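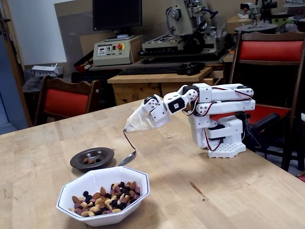

Figure 1. White robotic arm on a wooden tabletop.

Friends, Feuds and Finales: How Fans Talk About Reality TV Couples
Chibuzor Ekwueme and Jae-hoon Noh
Media Studies project report

We both grew up in houses where the TV was on for every reunion special, so picking a topic was easy! We wanted to know what fans argue about once a dating show ends and the couples go home. Our show was Walladia, which finished its second season in January, and we read 800 comments from the fan forum Kudach.

We sorted each comment by its main subject. Jae-hoon built the colour-coded spreadsheet (a thing of beauty) and Chibuzor did the first read. We disagreed on 87 comments and went back through those together over two very long lunches. 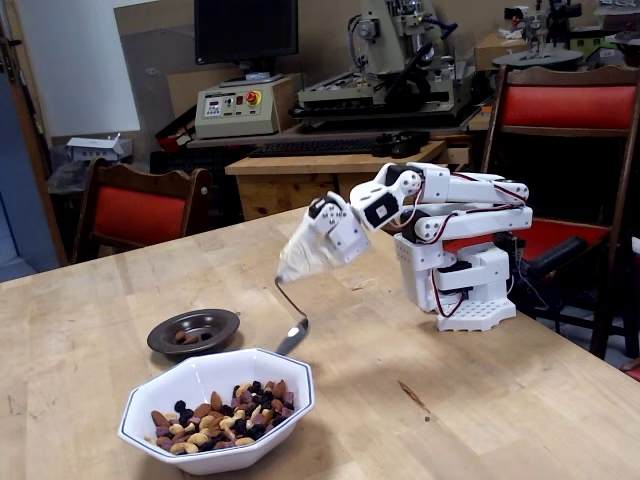
The biggest surprise was how little people cared about the winning couple. Fans wanted to talk about Qian, who left in week 5, and whether her friendship with the runner-up was real. One thread on a single cancelled brunch ran for 29 pages, and we read every one of them.

Fans were also kinder than we expected. Even the grumpiest regulars would defend a favourite when a gossip site got the story wrong.

If we did it again, we'd add a second forum. Zultus has an older crowd, and we'd love to see if they favour the same people.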